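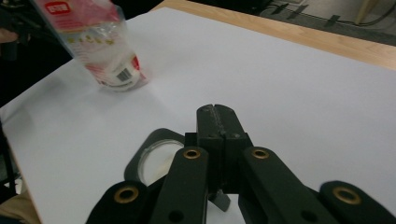 Photo: Ineke Wouters, Zostness site

Gerka Staff Forum > Workplace Change > Hand-held grippers at the packing benches

I_Wouters (Moderator)
26th September
Members are advised that the hand-held gripper programme at Zostness will continue beyond the trial that began in May. Staff record the handling of bagged rolls and similar soft goods with the tool, and the recordings are used to prepare the automated line at Horkthorpe. Comments on workload, rosters and job classification are invited in this thread. Individual grievances should be sent through the usual channel.

bench_lead_tran
The notice does not mention targets. Our bench has been asked for up to 400 recorded picks per shift, on top of normal packing. Management should confirm in writing whether recording time counts towards the packing rate. At present it is being treated differently from one supervisor to the next.

S.Nageli
Recording time is paid at the ordinary rate and is excluded from the packing rate. This is set out in section 13 of the programme guidelines. I will ask that supervisors be reminded of it.
Silvan Nägeli, Workplace Relations

packer248
I must respectfully disagree with the view that this is ordinary work. We are teaching a machine the part of the job that takes a new starter longest to learn, namely how to take hold of a bag that crinkles and slides. That is a training duty and should be classified as one, with the allowance that goes with it.

Marlowe_nights
I do not share that view. I find the recording sessions easier on the wrists than a full shift of packing, and I would prefer that they remain open to everyone. Once an allowance is attached, the hours will go to senior staff only.

packer248
That is a rostering matter and can be dealt with by rotation. It does not alter the nature of the work.

I_Wouters (Moderator)
Both positions have been noted for the next consultation meeting. A request has also been received for details of positions at Horkthorpe once the line is in service. No figures have been released to this forum.

bench_lead_tran
Please add redeployment to the agenda as a separate item. Several of my colleagues will not be able to travel to Horkthorpe.

S.Nageli
Added as item four.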